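Break Room Notes: Care of the Single-Serve Coffee Makers

The Horascombe and Renthorpe break rooms now use the same type of single-serve coffee maker, and the maintenance steps are the same in both buildings. The old drip machines have gone to storage. Please read the points below before calling Facilities.

Used pods. Lift the handle fully and take the spent pod out after each cup. A pod left in the holder overnight dries onto the lower needle, and the next user gets a slow, short cup with grounds in it. Set the new pod foil side up and press on the rim, not the foil. The foil should be intact when the lid comes down. If it has already been pierced, discard the pod.

Lid and handle. The lid is hinged and follows the handle. Bring the handle down in one steady motion until it stops. If there is resistance before the end of travel, raise it again and reseat the pod. Forcing it bends the upper needle, and that part has to be ordered.

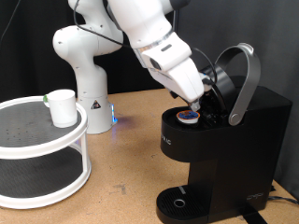
Maximiliano Insaurralde writes that the Renthorpe machine was reporting a jam even with a correctly seated pod, and that the fault cleared once he had cleaned the upper needle with a straightened paper clip. He asks that a proper cleaning tool be kept in each break room. Two have been ordered and will be in the drawer under the microwave. Unplug the machine before using one, and run a water-only cycle afterward.

Reservoir. Fill with filtered water only. Empty it completely before a long weekend or a building closure. Do not top up standing water that has been there for several days.

Descaling. The interval is 505 cups or three months, whichever comes first. The Horascombe machine had reached 846 cups when it was last checked in May and was descaled the same day. Leave the solution in for 20 minutes, then run fresh water through until there is no smell. A log sheet is taped inside the cabinet door. Write the cup count and your initials.

Supplies. Pods are on the second shelf, decaf on the left. Used pods go in the lidded bin for recycling, with the foil peeled off and the grounds knocked out first. Cup sleeves are out of stock at Horascombe until the next delivery.

Faults that remain after cleaning and descaling should be reported to Emerson Fagundes, with the building name and the indicator light showing.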